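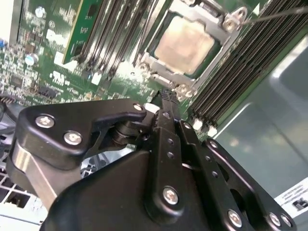
## 4. Teaching your first tower job

By now you have the Dekix arm bolted down, the wrist camera plugged in and the Prostetti software talking to both of them, so the dull part is behind you and we can get on to the fun! This section takes you through setting up a desktop computer on the work surface and teaching the arm where the processor socket is. Set aside a quiet afternoon the first time. It goes much faster once you've done a couple.

You'll want a tower you don't mind scratching, a Phillips screwdriver, and the soft-tip marker from the accessories bag (the small zip bag, the one everybody throws out with the foam).

**CAUTION:** Unplug the computer from the wall, then hold its power button in for a few seconds before you open it. Never open the power supply itself, and don't let the arm work on a machine that is still connected to anything.

### 4.1 Placing the computer

1. Take off the side panel and lay the tower on its side, open side up, on the slatted aluminum surface.
2. Put the removed panel to the left of the case. You can put it somewhere else if you like, but then please update the keep-out zone in Prostetti so the arm knows about it.
3. Turn the case so that the power supply is on the side nearest you and the memory slots are toward the back. The stock program expects it this way around.
4. Tuck any cables that stick up above the rim back down inside. They don't have to be pretty - they just have to stay out of the way of the wrist.
5. Press **Home** and watch the arm go all the way up before you reach in again. 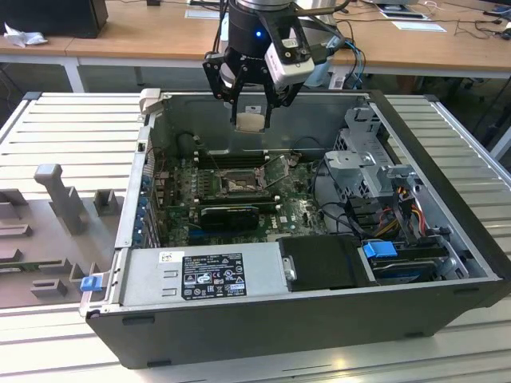 *Figure 4-1. Tower on its side with the panel to the left. The socket bracket is open and the gripper is over the back of the case.*

### 4.2 Setting the approach height

The approach height is where the gripper stops and has a look before it goes down among the parts. We ship it at 80 mm above the board, and for most full-size towers you can leave it alone. Some cases have tall drive cages, though, and Lech Olszewski, who wrote the original motion routines, likes to go higher for those and bring it down a bit at a time.

1. Open **Job > Tower > Heights**.
2. Set the speed to 30 percent. Please do this even if you've used robot arms for years!
3. Jog the wrist until the socket and the memory slots are both in the live camera view.
4. Press **Save look point**.
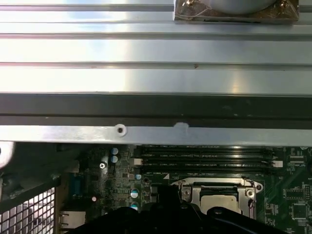 If the view washes out when you save the point, pull a blind or turn the table a little before you go changing the exposure. Bare metal throws back a surprising amount of light from a window, and the matching routine would much prefer a slightly dark picture to one with a big pale patch across it.

**NOTE:** The look point is saved per case model. If you swap to another model and forget to change the job name, the arm will go happily to the old spot. It won't hurt itself, but you may lose a capacitor.

### 4.3 Teaching the socket

1. Close the gripper fully.
2. Jog down in **Fine** mode until the fingertip is just clear of the socket bracket.
3. Touch each of the corners that Prostetti asks for, in the order it asks. The arm stops by itself when it feels contact.
4. Check the error figure at the bottom of the screen. Anything under 14 is fine. If it's higher, go back to step 2 and take it slower.
5. Press **Accept**, then raise the wrist with **Home**.

**CAUTION:** Don't rest the gripper on an open socket. The contacts are very fine and they don't bend back. 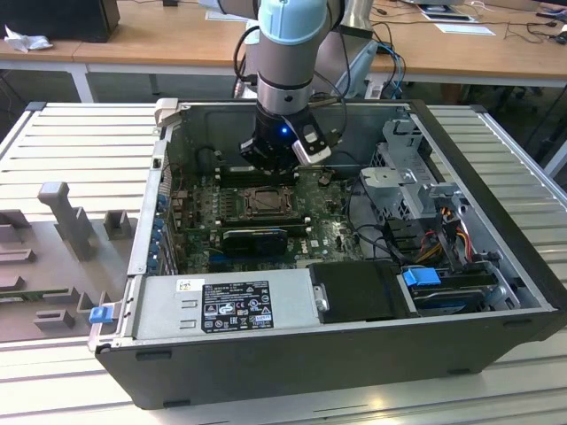 Once the socket is saved, run the job dry a few times with nothing to pick up. Keep a hand near the stop button and your eyes on the cables at the wrist, which need enough slack to follow the arm into the far corners without snagging on the drive cage. If they pull tight, loosen the upper cable clip and feed a little more through.

Szymon Sobczak in our Plostville workshop re-teaches his sockets after nearly 300 cycles, and that's a good habit to copy. Do it sooner if the tower has been bumped or the fingers have been changed. The steps for changing fingers are in Section 5.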